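Mulder Collection of Everyday Design
Gallery: Bottles, Jars and Tubes from the Bathroom Shelf

The Mulder Collection holds objects from ordinary households, with a focus on packaging that was meant to be used up and thrown away. The toiletries section was opened in January with a gift of 200 containers from the estate of Godelieve Van Wijk, who kept shampoo bottles, cream jars and shaving products from the places she lived and traveled. Further items have been added by purchase and by private gift, and the register for the section now ends at number 1378.

This page presents a selection made by Zainab Ezeani, curator of household goods. Objects are recorded standing upright on a plain surface wherever their shape allows. Labels are transcribed in the original language in the register. The captions on this page give only short notes.

Visitors may view the objects by appointment in the study room on the third floor of the Uva Building. Requests should be sent at least 8 working days in advance and should list the register numbers required. No more than 3 objects can be issued to a reader at one time.

About the selection

The containers in this gallery were chosen for the way their labels are arranged. Many toiletry labels follow a familiar order – brand name at the top, product type in the middle, and a block of color to mark the variety. The order helps a shopper find the same product again on a crowded shelf, and it often stays in place when the bottle itself changes.

Containers sold in more than one language are of particular interest to the Collection. The brand name may be kept in Roman letters while the rest of the text is given in the language of the buyer. In other cases a short English phrase remains on the label next to the local text. Hendrik Hoekstra has prepared a reading list on this subject, available at the study room desk.

Color is recorded separately from text. Dark plastics are difficult to describe consistently, as black, charcoal and deep green can look much alike under different lamps. Register entries made before the present lighting was installed are being checked by Holger Lie, and some color terms may change as a result.

Gallery

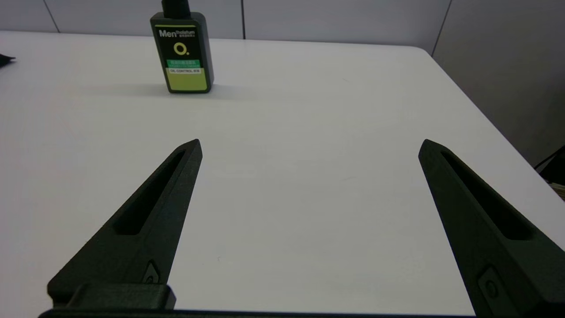 Toiletry bottle, Mentholatum, dark plastic with black cap. Label in English and Chinese, marked "OIL CONTROL," with a yellow-green ring below the brand name and a lime or olive-green block at the base.

Use of images

Images from the gallery may be used free of charge for teaching and private study. Please credit the Mulder Collection of Everyday Design. Requests for use in print should be addressed to Dirk De Bruijn at the image desk, with the title of the publication and the expected date of issue.

Corrections to captions are welcome and may be sent to the same desk.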